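The coffee corner, and why my counters stay bare now

I've been meaning to write up the coffee corner for months, and then July got away from me, so if you asked about it back in spring, I'm sorry and thank you for waiting. The short version is that I stopped keeping my beans in the bag. I tip them into a bowl, I scoop from the bowl, and I accept that some of it will end up on the table. It always does! Beans, bits of chaff, a few dark crumbs of who knows what. I used to chase every speck with a damp cloth while the kettle was heating, and now I let it pile up until I've had at least one cup.
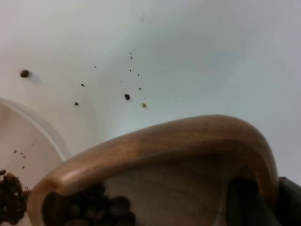 Posted by the author of Slow Kettle
Writer, recipe tester, wiper of counters

So, the beans. I've been on the Okthorpe dark roast since winter and I'm not bored yet. It's an oily bean, the kind that leaves a shine on your fingers and sticks to everything, and I know plenty of people think that means it's been roasted to death. I like it. I drink it with milk in the morning and black around four in the afternoon, which is late, I know, I've heard all about it from my own ceiling at 1 a.m.

What I have changed is how I measure. For years I counted scoops, and I'd lose track somewhere near five and start over. Then I bought a little Hovex scale and went completely overboard, weighing to the gram and writing it all down in a notebook (water temperature too, for a while — I was insufferable). These days I'm back to a scoop and a bowl. I weigh out 100 grams when I open a new bag, see how many scoops that comes to, and trust the scoop after that. With mine it's 9, fairly level. If you heap it you'll get fewer and your coffee will be wildly uneven from one day to the next, so pick a way of scooping and stick to it.
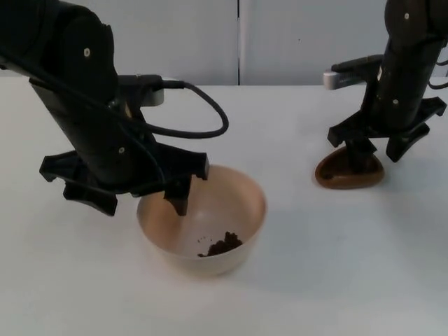 The bowl matters more than I thought it would, too. My first one was tall and narrow, and I couldn't get the scoop to the bottom without tipping the whole thing toward me. A wide, round one is so much easier. You want to be able to come in from the side, sweep along the bottom, and lift without knocking the rim. And go for a pale color if you can, something beige or cream, so you can see what's left in there. Grounds in a dark bowl disappear, and then you go to make coffee for company and find out you have half a spoonful.

I also cleared everything else off that table. The toaster moved. The fruit moved (to the top of the fridge, where I forget about it). A bare white top shows every crumb, and yes, that drove me a little nuts for the first week or so, but one pass with a dry brush and it's all gone.
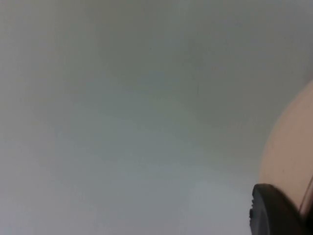 Pale gray, with a bit of beige at the side.

About the brush: use a dry one first! A wet cloth on coffee dust gives you brown streaks and you'll be rinsing it all morning. I have a soft Nillik pastry brush that never met a pastry, and it lives in the drawer under the kettle. Brush toward you, into your hand or onto a sheet of paper, and then do the damp wipe if you still feel like it.

The one thing I'm still undecided on is a lid. Everyone says beans need to be sealed up tight, and I do put the rest of the bag in an Aidoo canister with the clamp. The bowl only gets what I'll use in 7 days. By the end of the week it does taste a little flatter to me, but I've never done a proper side by side, and some weeks I run out early anyway.

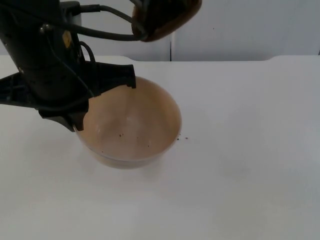

A reader wrote in after my last coffee post to say that a saucer upside down on the bowl works just as well as a lid, and that I should be putting out three days' worth at most if the roast is that oily. I tried the saucer. It slides a bit on mine, but I've kept it on overnight since then and I think the smell holds up better in the morning. Three days I haven't managed yet. I keep pouring until the bowl looks full, and then it's full.

Next time I'll get to the grinder, which has started making a noise.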